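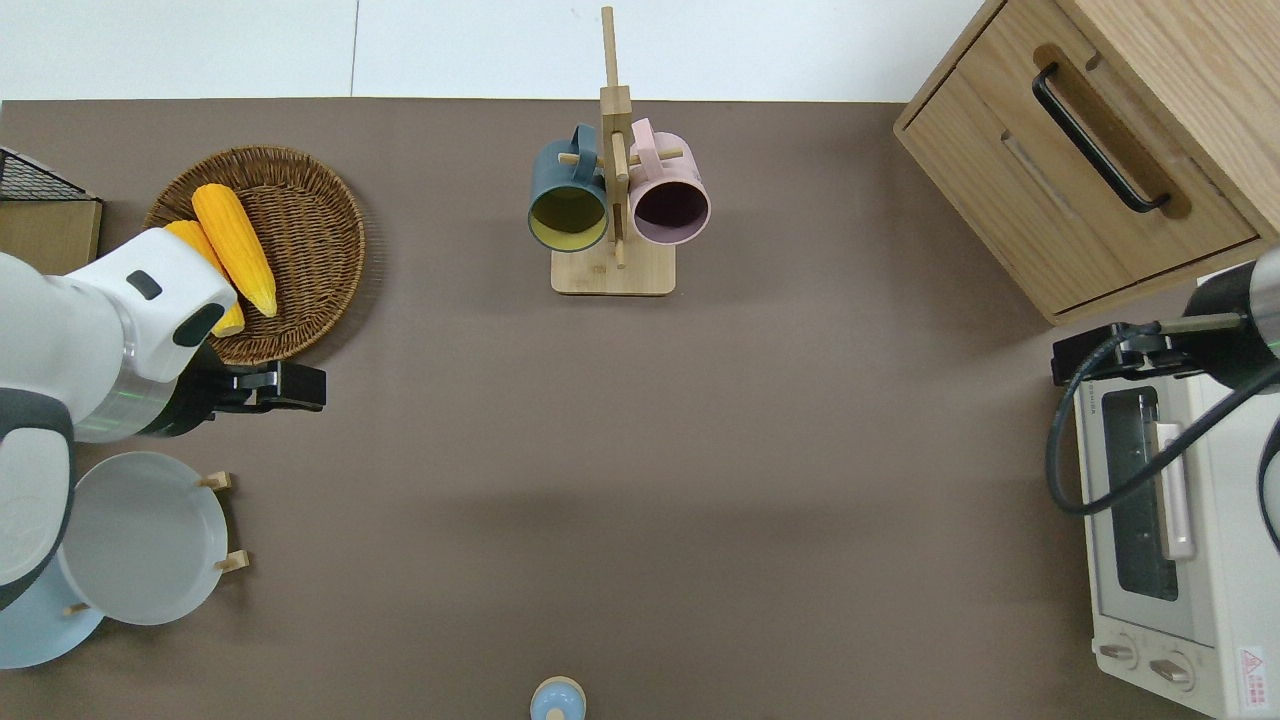 Home Explore Notifications Lists Log in

ok thread on moving to a smaller town when you've rented in a city your whole adult life. doing this fast, I have laundry going

we left Mavlow in July. 7 years in the same apartment. moved to Clerholm, which most people I know had to look up. pop. 4000, one stoplight, one very good bakery

first thing. mail. there is no home delivery on our street. none. you get a PO box and you walk to it. I found this out after ordering a mattress

the mattress went to the feed store. the feed store called me. still don't know how they got my number

second thing, hours. everything closes at 6. pharmacy closes at 5 and all day Sunday. if you're a person who remembers cough syrup at 9pm you need to become a different person

we now keep a cupboard. cough syrup, batteries, lightbulbs, the cat's pills, a spare can opener. my mother had this exact cupboard and I used to make fun of it

rent. people keep asking. yes it's less. a lot less. but then there's the car

we didn't have a car in Mavlow. now we have one and it eats. gas, insurance, tires, a thing called a serpentine belt. run your numbers WITH the car or you're lying to yourself

nearest real supermarket is 30 miles, in Wuisan. we go every other week with a cooler in the trunk. forgot the cooler once. ice cream soup all over the bread

in between there's the little grocery on Main. costs more, but they cut cheese for you and will order stuff in if you ask by Tuesday noon. we ask for the weird mustard

internet. CALL before you sign a lease. don't trust the map on the website. map said fast. map was describing somebody else's house

what we did: got the exact address, called the provider, made them check that address, asked what the neighbors have. then knocked on the neighbor's door and asked her too. her answer was the right one

if you work from home do this before anything else. before you look at the kitchen. I looked at the kitchen first, I fell in love with the kitchen, I had two weeks of meetings from a library parking lot

(the library is great btw. you can borrow a carpet cleaner. and cake pans. and a telescope but there's a waitlist)

doctors. sign up the week you get there. we waited til I needed one and the wait for new patients was 10 weeks. dentist was worse

vet was same day lol. cat has better healthcare than me

ok friends, the hard part. it was quiet for a long time. I'm not going to pretend everyone came over with pie. one person came over with zucchini and that was to get rid of the zucchini

what worked for us was going to the same thing over and over even when it was boring. for me it's the Kuditus, which is what they call the swap table behind the old school. you bring what you don't want, take what you do. no money

I've brought: a lamp, a bread machine, jeans. I've taken: a different lamp, seed packets, a jigsaw with a piece missing (somebody had written that on the lid, appreciated)

went maybe five times before anyone learned my name. then all at once people knew my name, my car, and that I'm the one who yells for the cat at night

which, yeah. people know your business. if that makes your skin crawl, think hard. I thought it'd bother me more than it does. it does bother my partner some

stuff I miss: walking home late with the streets still busy. thai food at 11pm. not being waved at. the train, so much, the train

stuff I don't miss: guy upstairs with the treadmill. circling the block in somebody's borrowed car. the laundromat, the LAUNDROMAT, having quarters

things I'd do differently, quick list
- visit in the ugly month. we came in spring and it was all blossoms. november is mud
- rent first, don't buy. we rented, that one we got right
- ask where the water comes from. ours is a well. when the power goes the water goes. fill jugs
- get rid of more before the move. we paid to haul a couch that does not fit thru the door here. it lives in the garage now, the cat owns it

oh and trash. no pickup unless you pay a guy. or you take it to the transfer station yourself, wednesday mornings and saturdays. bring cash, stickers for the bags are sold at the hardware store and NOT at the transfer station. ask me how I know

heating. first oil bill made me sit down on the stairs. get on the budget plan before fall if they offer one. put plastic on the windows, it's ugly and it works

someone's going to ask would I do it again. yeah I think so. ask me in february

if you're thinking about it: go stay somewhere cheap for a full week, do normal boring stuff. grocery run, flat tire, rainy tuesday. don't do the waterfall. everybody's nice at the waterfall

will answer questions later, washer's beeping

edit since I'm getting asked, no Clerholm does not have a gym. there's a room over the fire station with a rowing machine. you sign your name on a clipboard

also whoever asked re: schools, I don't have kids, I have no idea, please don't go by me on that. the bus comes by very early and its loud

Contact · Terms · © All posts belong to their authors · Back to top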